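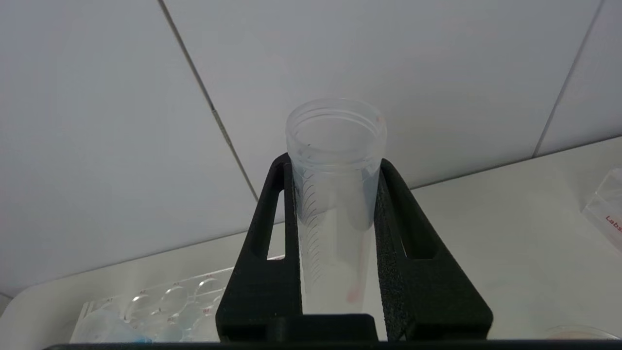
Open conical tube, graduation lines down the side, thin pink stick inside. White tile behind.

Sendale tubes – readme

Photos and notes on tubes and the stuff that goes in them at the Condov bench. Put together by Krishnamoorthy Mathew, labels checked by Ebuka Akande. Started in November, still adding.

What's in it
696 photos, one folder per session, 45 sessions
notes.csv – one row per photo
labels.csv – see columns below
old/ – first try at labels, don't use, kept for the Murthy people who asked

Columns in labels.csv
tube_type: conical, round, flat
cap: on, off, cant_tell
marks: yes, no, faint
contents: empty, stick, liquid, other
background: tile, counter, rack, mixed

The one up top goes in as conical / off / faint / stick / tile.

Notes on labeling
Cap off means you can see the threads or the open rim. If the rim is hidden use cant_tell, don't guess.
Faint marks = you can see the lines but wouldn't want to read a volume off them. Clear plastic on white tile is bad for this.
Stick is any thin rod, any color. We dont record material.
Specks on the rim or wall go in the notes column, not under contents.

Known problems
Roughly 7 percent of rows have no background value. Will fill in.
Sessions 4 and 7 have the old column order, swap marks and cap before merging.
Some frosted tubes got labeled as liquid. Fixed most of them, probaby not all.

Use
Free for teaching and research, credit Tritis. Corrections to Ebuka, with the photo name and the row please.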